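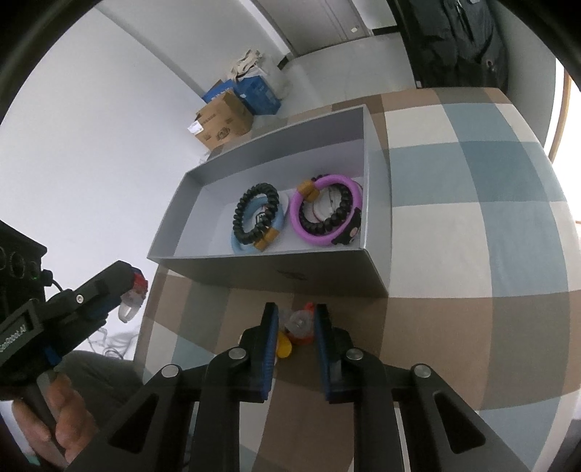
Sorting the Small Stuff: Coils, Clasps, Cords and the Bits in Between

Print this page | E-mail this page

Every house has a drawer that nobody wants to open, and in ours it used to be the top one of the hall dresser. My grandmother called hers the "Lord knows" drawer, as in, "Where did you put the spare clip?" "Lord knows." I have inherited the habit along with the dresser, and after a great many evenings of untangling I have worked out a way of dealing with small rings, coiled straps, key loops, cords and stray plastic pieces that I still enjoy (yes, enjoy!) once or twice a year. I usually do it in February when the garden is asleep and there is tea to be drunk.

Work on the bed

I know, I know, a table is the proper place. But a table is hard and slippery, and small things bounce off it and roll under the radiator. A bed with a plain old spread or a big plaid cloth over it holds everything just where you put it down. Pull the cloth nice and flat first, and tuck it in at the sides, or you will be fishing clasps out of the folds at bedtime. The one drawback of a checked pattern in browns and blues is that a small brown thing can hide on a brown square as neatly as a moth on bark, so if your bits are mostly dark, lay a white pillowcase down for those.

Have one shallow tray, and keep it in front of you

A plain gray tray with low walls is my favorite. Deep boxes are how we got into this mess in the first place! With low sides you can see the lot at a glance and slide a finger under anything you want to pick up. I had a lovely deep Skornar tin for years and everything I put in it went straight to the bottom and stayed there until I moved house.

The rule in our family is that the tray is for things you have decided to keep, and the cloth is for things you are still thinking about. So a black spiral coil with its clasp goes in the tray, and the little orange-red plastic whatsit and the scrap of yellow wait on the cloth until somebody recognizes them.

Rings inside rings

Stretchy coils are the worst offenders. Left to themselves they hook onto every loop they meet. I nest each one with a smooth ring, a light blue one or a purple one, and let the clasp hold the pair together. A bundle like that lies flat, it doesn't spring open, and the color tells you whose it is from across the room. In our house blue is the shed and purple is the bicycles, and my brother-in-law Mircea Lazăr, who never put a key back in his life, has managed to stick to it for two winters now.

Lay the bundles side by side and don't stack them. If there is a loose cord, thread it through the middle of the ring it belongs with. I used to tie the cords on with a neat little bow, and then I used to spend ten minutes picking the neat little bow apart with a darning needle.

Gold-colored clasps

Some of mine have gone stiff over the years. Work the gate open and shut a few times, wipe it with a soft dry cloth, and try the tiniest touch of candle wax on the hinge. Please don't use cooking oil. I did, and it collected every bit of lint in the drawer. A clasp that won't close on its own after that is finished, and you should let it go, even if it is a pretty one.

The stray pieces

Give them a small jar and a bit of paper with the month on it. When the same month comes round again, tip out the jar, and whatever you haven't gone looking for can leave the house. The exceptions, in my experience, are battery covers and anything that came with a bicycle.

White cables

These deserve an afternoon to themselves, so don't start on them halfway through the rings, however much they annoy you from the floor. Coil each one loosely around your hand, fasten it with a scrap of ribbon, and write on a tag what it charges. If you can't say what it charges, put it in a paper bag and ask everyone who comes to dinner. Somebody will know. I once gave away a cord I'd had for years and its owner turned up the next morning.

Putting it away

The tray goes back in the drawer just as it is. Measure the drawer before you buy the tray, please, and leave a finger's width at the front. Mine has a square of felt underneath so it doesn't slide when the children slam it.

Reader comments

Anca Pascu: I do mine on the bed too! My mother used an old ironing blanket. I'd add that you should shut the cat out first.

Declan Haworth: Candle wax worked on two of my clasps, the third one is in the bin. How do you keep the coils from going slack? Mine are like spaghetti.

Tudor Bogdan: Declan, don't hang anything heavy on them. I keep mine flat in a tray and they've lasted much better.

Toshio Shimada: We have a jar of stray pieces with roughly 50 things in it and my wife says every one is important. Will try the month label and report back.

Contact | Copyright Drurkness Home Pages | Back to top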